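Work and Automation, Unit 4: When the robot joins the cleaning crew
Handout, revised 2025-01-02

Please read this before our next meeting, and bring your notes from Unit 3, as we will lean on them quite a bit.

Last time we talked about warehouses, where the machines mostly have their own lanes and the people have theirs. This week we move to a place that looks much gentler and is, I think, a good deal harder: the lounges and waiting corners of an ordinary office building. Our case is the Solberg building in Minosthorpe, where 700 people work and where the cleaning contractor, Torkinska, brought in walking robots last August to help with the daily tidying. The scheduling software is called Wedix, and you will meet it again in the reading.

Tidying sounds like one job until you try to write it down. A person coming into a lounge picks up what is trash, leaves what somebody will come back for, straightens a pillow on the way past and says hello to whoever is sitting there - all without stopping to think about it. For a machine each of those is a separate task, and somebody has to decide which ones it gets.

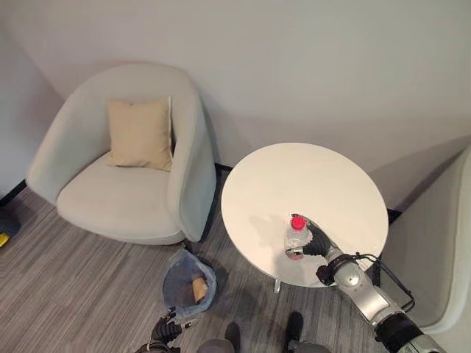 Fig. 1. Lounge corner: right hand on a bottle with a red cap, left hand on the handle of a bag.

Notice how much judgment sits in a bottle that still seems to have something in it. Is it trash? The crew at Solberg had their own habit, which was to leave a part-full bottle until the evening round, and it had never been written anywhere. When the robots arrived, the habit had to become a rule, and the people who knew it best were suddenly asked to explain themselves. Some enjoyed that very much. Others felt (and I have a lot of sympathy for them) that they were teaching away the part of the job they liked.

The shift changed too. A crew of four now works as three on the floors, with one person at the Wedix screen, and they take turns. Ask yourselves who gains from that arrangement, and whether an hour at the screen should be paid the same as an hour on your feet.

For next time, write up to 800 words on one unwritten rule from a job you have had, and on who ought to have a say before it is handed to a machine.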